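Short Fiction

The Drawer Method

Ya-wen Wan did not believe in drawers that changed your life. She had said so to her sister, who had paid for the course anyway and had it sent to Ya-wen's email under the subject line "no excuses."

The course was called Notusari. It ran for 4 modules and had a man's voice over the top of it, warm as a heat pack, telling her that every object wanted to go home. Ya-wen paused him there. She had moved into the unit at Iltarside in April with 6 boxes and a doona, and in her experience objects wanted to stay wherever you had dropped them.

Still, it was raining, and the course had cost someone money. She started with the white things, as instructed. White was meant to be calming. She stood at the bench among them, the tall smooth ones and the thin ones, and could not have said what half of them were for. Behind them the drawer waited with its slim silver handle. She thought it looked smug.
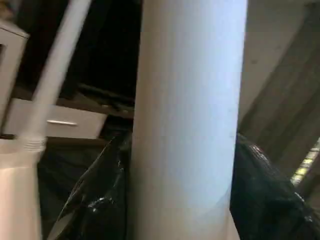 Module Two: Everything Has a Home

The voice wanted her to hold each item and ask it a question. Ya-wen held a bowl. The bowl had nothing to say.

"You're meant to go with it," said her sister on the phone.

"Go with it where?"

"Just try. Mrs Hsu did hers in an afternoon and she cried."

Ya-wen could believe the crying. Mrs Hsu, at number 563, had once glued her own pantry shelf back on with a tube of Bostik and an encyclopaedia for a weight, and had cried about that too.

The organiser was the expensive part. It was white, naturally, and whoever designed it had never owned a spatula. One compartment was half-round. Others ran to points so narrow that she couldn't imagine what was supposed to live in them — toothpicks, maybe, or regrets. She gave it 30 minutes on the oven timer and told her sister that was her final offer.

She put the bowls at the far end, stacked, partly in and partly out. Then she stood back and waited to feel lighter.

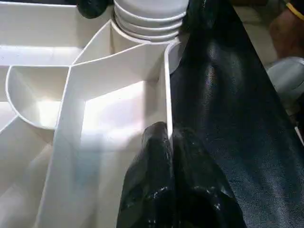 Page 4

"Well?" said her sister.

"It's a tray," said Ya-wen. "It's got bowls in it."

"And how do you feel?"

She considered lying. The rain had got heavier and there was a bit of colour in the sky over the car park, a sour sort of yellow. She noticed that she was running her thumb along the rim of the tray, back and forth, and she took it away.

"Hungry," she said.

The timer went. She took the top bowl off the stack, found the cereal in a box marked BATHROOM, and ate standing up. Afterwards she washed the bowl, dried it on her jumper, and put it back with the others.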